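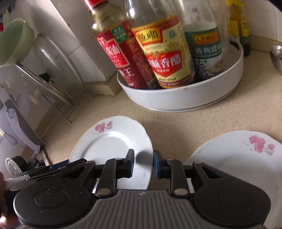

Pink-flower plates and the condiment tray, kitchen counter

Gervásio Honorato wrote:
> Does anyone still want the flowered plates? I have 3 boxes to
> sort by October and my sister says they are "too much."
> Also, where do we stand on the vinegar?

Gervásio,

Your sister owns a gravy boat shaped like a swan, so I'd take that under advisement. I'll have the plates. Two of them are on the counter in front of the round white tray, and they look fine to me.

The Hengshun stays on the tray. Last time it went in a cupboard we bought another, and then another. Bring newspaper for wrapping, the Caldeira boxes have no dividers.

Nayara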